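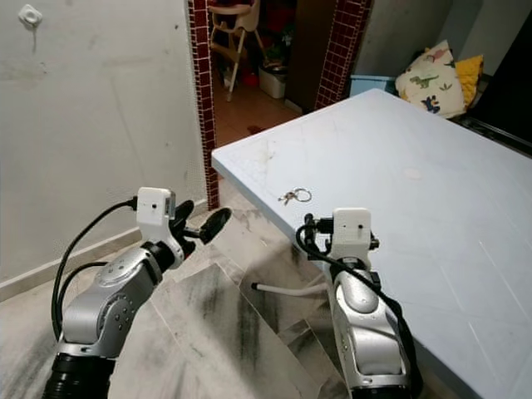
Ticket 418: marks on light blue table, front room
Category: Furniture & Surfaces > Scratches and Stains
3 minute read

Opened by Sandra Kershaw

Hello, and thank you for taking this on! I'm hoping to get our big blue table at Lamont looking respectable again before the new tenants have their open evening. It's a good solid size and everyone loves it, but people will drop their keys on it the minute they walk in (I'm as guilty as anyone), and there are faint scratches in the top now, along with some smudges near the front corner and a small round pale mark out toward the middle. I've tried a damp cloth and dish soap. The smudges got a little better, I think, and the round mark took no notice at all.

Reply from Sheila Lightfoot, Drisik Care Desk

Hi Sandra, what a nice color that table is. Let's start gently. Take the keys off, wipe the top with plain warm water, and dry it with a soft towel. Then put a dab of Ernon cream on a cloth and go over the smudges in small circles for 60 seconds. Please leave the round mark alone for now. Could you run a fingertip across it and tell me if you feel an edge?

Sandra Kershaw

Did all that after lunch, and the smudges are gone! I was so pleased I did the whole corner. The round mark feels perfectly smooth. While I was down there I noticed the wall is scuffed too, and it has a faint stain running down it above the beige baseboard. Is the Ernon all right on white paint, or should I open a separate ticket?

Sheila Lightfoot

Lovely news about the smudges. Smooth usually means the mark is in the finish, so try the Trilisau pad, very lightly, and stop if the color starts to come up on the cloth. No Ernon on the wall, please, it can leave a shine on flat paint. A new ticket under Walls would be a help to us.

Status: waiting on customer (Trilisau pad, round mark)

Contact the Care Desk | © 2019 Drisik | Back to top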